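Equipment planning (robotic workcells)

Equipment planning for a robotic workcell is the work of deciding what to buy, in what order, and how much to set aside for it, before an arm goes on the floor. Covers the arm itself, end effectors, fixtures, guarding, software seats, spares and training. Usually done a budget year ahead. Sometimes called cell costing, mostly in older Plornton manuals.

Background

Early plans were short. One arm, one price, a line for freight. The Brodby plant changed that after its first cell ran over by 127 hours of fitting labour, none of it budgeted. Paraschiva Surdu's worksheet came out of that job and is still the usual starting point for small shops. Splits costs into fixed, per-part and yearly.

Typical budget lines

Arm and controller. Largest single item, often leased.
Gripper and fingers. Fingers wear, so buy spares with the first order. Laing sells blanks in packs, $111 each.
Fixtures and trays. Nearly always underestimated.
Guarding and floor work. Quoted seperately by most suppliers.
Simulation licence. $2,119 a seat per year at Brollard, less for schools.
Contingency. Brodby uses a flat $500 per station, other sites a percentage.

Simulation before purchase

Many buyers now model the job first. Reach, finger opening, approach angle, clearance beside the part. Tall boxy parts get the most attention as a parallel gripper may have to come in at a slant, and anything sticking out of the side can foul a finger.

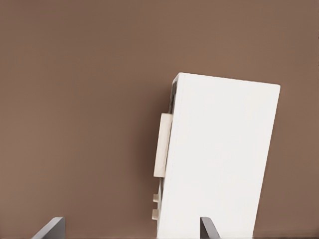 Results feed back into the order: longer fingers, a wider stroke, a different mount. Adesuwa Bassey's purchasing guide recomends holding the gripper order until the model has been run with every part on the list, including the awkward ones. Renders don't settle everything. Friction, cable drag and part flex still need a bench trial, and that should have its own line.

Criticism

Licence fees hit small shops hardest. Some skip the model and rent an arm for a month instead, which can be cheaper for a single part. Resale values also vary a lot, so most worksheets leave them at zero.

See also: Leasing of plant; Tooling; Depreciation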